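3.2 Collection of demonstrations by remote control

The demonstrations used in this study were given in simulation by operators who moved the arm through a hand-held controller. Teaching by hand, in which the operator takes hold of the arm and guides it through the task, was kept for the physical cell at Vavinness and is treated in Section 3.4. The two methods share a common record format, developed under the Adholm project, so that a demonstration given in one setting may be replayed in the other without conversion.

Before any recording, each operator completed 5 practice runs with the Vikemov control software. These runs were not kept. The operator was then shown a short written instruction naming the object to be moved and the place where it was to be put down, and was left to decide on the path. No time limit was set. Earlier trials, carried out in March, had shown that operators under time pressure tended to close the gripper before it had come to rest, and the resulting demonstrations were of little use for training. 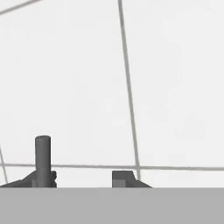 Figure 3. Close view in the simulated setting, with the dark upright cylinder at lower left, the squat block to the right and open pale background between them.

Operators worked with a close view and a wide view on the same monitor, and could enlarge either at will. The control frame was a matter of some discussion during the design of the study. When commands are given in the frame of the gripper, a movement to the left on the controller remains a movement to the left in the close view, whatever the pose of the wrist. When commands are given in the frame of the base, the same movement agrees with the wide view but may appear reversed in the close one. The gripper frame was adopted for all recorded demonstrations. Operators who had previously used the base frame on the Lindemann rig needed longer to settle, and their first recorded session was marked accordingly in the data.

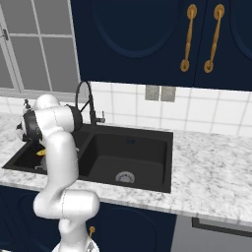
The choice of a kitchen for the tasks follows from the interest of the project in work that is done close to fixed edges. A demonstration on a bare table says little about how a person would steer an arm round an obstacle, and a policy trained on it has no reason to keep clear of one. At a double-basin sink, the arm has to bend up and over the edge of the basin before the gripper can hang down into it, and the upper link may hide part of the tap from a camera placed in front. An object as small as the yellow one low in the left basin can be seen only between the links of the arm. In such cases the operator must rely on the close view for the last part of the approach — a habit which the practice runs were intended to encourage.

Commands were sampled at a fixed rate and stored together with joint positions, gripper opening and both views. A demonstration was limited to 1,000 time steps; those that reached the limit were closed automatically and set aside for review. 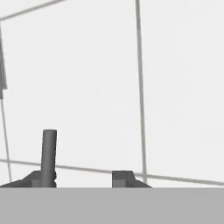 Pauses were treated separately. Where no command was received for more than 40 consecutive steps, the still portion was shortened, but the steps on either side were left unchanged. Shortening was applied only to the training copy. The original record was kept in full, as the position of a pause often shows where an operator was unsure of the next move, and this information is used in the analysis of Section 5. In total, 500 demonstrations were retained after review.

Objects with curved walls and openings called for additional guidance. The written instruction for these tasks named the part to be grasped, where there was one, but did not state the angle of approach. 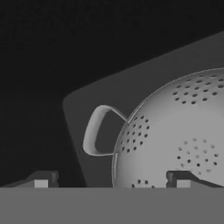 Figure 4. Colander with looped side handle, seen between the two gripper fingers. The right finger overlaps the lower part of the bowl.

For the colander, operators were free to approach either the handle or the rim, and the choice was entered in the record by a second person at review. Both forms of grasp were kept in the training set. Merging them without a label produced policies that steered towards a point between the two, a fault also observed with hand-guided demonstrations in the physical cell. The label was therefore supplied to the policy as an additional input, and the comparison with the unlabelled case is given in Section 4.1.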